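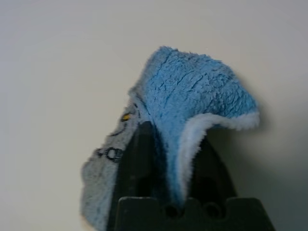
Tiltow Household Cloth Survey: data card

Summary

The Tiltow Household Cloth Survey is a table of 1,112 entries, each one a cloth kept in a home for washing, drying, wiping or dusting. It records what the cloth is used for, how it is washed, where it is kept and what becomes of it once it is worn out. The entries were written by the people who use the cloths.

The table was put together by Benedito Rangel for a local history project in Tiltow and the neighbouring parish of Lakside. It is shared as plain text so that it can be opened in any spreadsheet program.

Current version: 3

What is in the folder

cloths.csv - the main table, one row per cloth
homes.csv - one row per home that returned a form
words.txt - local names for cloths, with the spelling used on the form
form.pdf - the blank paper form
changes.txt - what changed between versions

How the entries were gathered

Paper forms were left at the Tiltow library and at the Domínguez launderette in Lakside. Each form had room for several cloths and a second sheet could be taken if needed. A total of 800 forms were printed. Forms were collected every Tuesday and the last ones came in at the end of May.

The forms were typed up by hand. Spelling was corrected in every column except local_name, where the writer's own spelling was kept. If a word could not be read, it was typed as [unclear]. If a whole answer could not be read, the cell was left empty.

People were asked to go from room to room and write down each cloth they found. Some clearly did this. Others seem to have written from memory, and their forms tend to list the kitchen and bathroom and leave out the shed, the car and the cupboard under the stairs.

Columns in cloths.csv

cloth_id: a number given when the form was typed up. It has no other meaning.

home_id: matches the same column in homes.csv.

local_name: what the household calls the cloth. "Flannel", "face cloth" and "facecloth" are all here and have not been merged.

type: one of hand towel, bath towel, flannel, wash mitt, tea towel, dishcloth, floor cloth, duster, other. This was chosen by the typist from the written answer.

material: as written on the form. "Cotton" and "towelling" are both common and often mean the same thing. Please do not treat this column as a laboratory result.

colour: as written, with the first colour named placed first. Patterned cloths are entered as "patterned" followed by any colours given.

room: where the cloth is kept when not in use.

wash_temp: the temperature in degrees Celsius, or "hand", or "with everything else".

wash_often: daily, weekly, monthly, less often, when it needs it.

softener: yes, no, sometimes.

drying: line, rack, radiator, tumble dryer, other.

age: in years. Empty if the writer did not know.

came_from: bought, gift, handed down, cut from something else.

next_use: what the cloth will be used for when it is past its present job. Free text.

Columns in homes.csv

home_id: as above.

parish: Tiltow or Lakside.

people: number of people living in the home.

washing: own machine, shared machine, launderette, by hand.

No names, streets or telephone numbers are included. Where a writer gave a name in a free text answer, it was replaced with a word such as [mother] or [neighbour].

Notes on using the data

The next_use column is the one most people ask for. It shows how bath towels become dog towels, how tea towels become dusters, and how nearly anything may end as a floor cloth. The answers are short and need reading by eye. A search for "dog" will also find cloths that already belong to the dog, so check the type column as well.

In wash_often, "when it needs it" was a printed choice on the form and should be kept apart from an empty cell.

Ages above 20 years were left as written. A few tea towels are said to be older than the person filling in the form, and there is no way to check this.

Homes with pets, small children or a garden listed more floor cloths and old towels. The form did not ask about any of these, so the only evidence is in the free text.

Known problems

Launderette users are over-represented in Lakside because of where the forms were left.

Cloths used at work were meant to be left out, but two cleaners included theirs. These rows are marked "work" in the room column.

The first printing of the form had no space for softener. Those rows are empty in that column.

A typist used "dish cloth" as two words for part of version 1. This was put right in version 2.

Changes

Version 2: spelling of types made the same throughout. Empty rows removed.

Version 3: words.txt added. The washing column was moved from cloths.csv to homes.csv.

Opening the files

All text files are saved as UTF-8. In some spreadsheet programs the accents in place names will look wrong unless this is chosen when importing. The separator is a comma and free text answers are inside double quotes.

Terms

You may copy, share and change the table for any purpose. Please name the Tiltow Household Cloth Survey and give the version number.

Corrections

Paper forms are kept in the Clukis room at the library and can be seen on request. To report a typing mistake, leave a note for Benedito Rangel at the desk with the cloth_id and the column name. Corrections go into the next version and are listed in changes.txt.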